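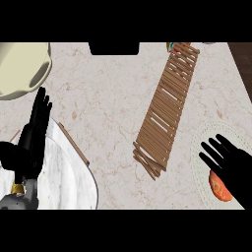
How Marble Is Made

Print this page | E-mail this page
Last updated: October

Marble is a rock. It is used for floors, statues, kitchen counters and cutting boards. All marble began as a different rock called limestone.

Limestone forms mostly in warm, shallow seas. Shells and bits of coral pile up on the sea floor. Over a very long time the pile gets thick and heavy, and the bottom layers harden into stone. The main mineral in limestone is calcite.

Sometimes limestone is buried deep underground, where heat and pressure are high. The rock does not melt. Its calcite grains slowly change shape and grow into larger crystals that lock together. The shells usually disappear. A rock changed in this way is called a metamorphic rock. "Metamorphic" comes from Greek words for a change of form.

Where do the colors come from?

Pure calcite marble is white. Most marble is not pure. Clay, sand or iron was mixed into the limestone, and these leave colored streaks called veins. Iron minerals can make yellow, brown or rust-colored veins. Carbon makes gray or black ones.

How hard is it?

Scientists rate minerals from 1 to 10 on the Mohs scale. Talc is 1 and diamond is 10. Calcite is 3. A steel knife is harder than calcite, so it can scratch marble.

Acid also damages marble. Lemon juice and vinegar react with calcite and leave a dull spot called an etch.

Try it

Ask an adult to help. Put 5 drops of vinegar on a piece of chalkboard chalk and 5 drops on a clean eggshell. Eggshell is mostly calcite, so small bubbles of carbon dioxide form. Some chalk is made of gypsum and will not bubble.

Comments (3)

Zulmira Arruda: My class did the eggshell test. Bubbles on the shell, none on our chalk.

gravelpit11: is granite metamorphic too

Carola Buschmann: No, granite is igneous. It cooled from melted rock.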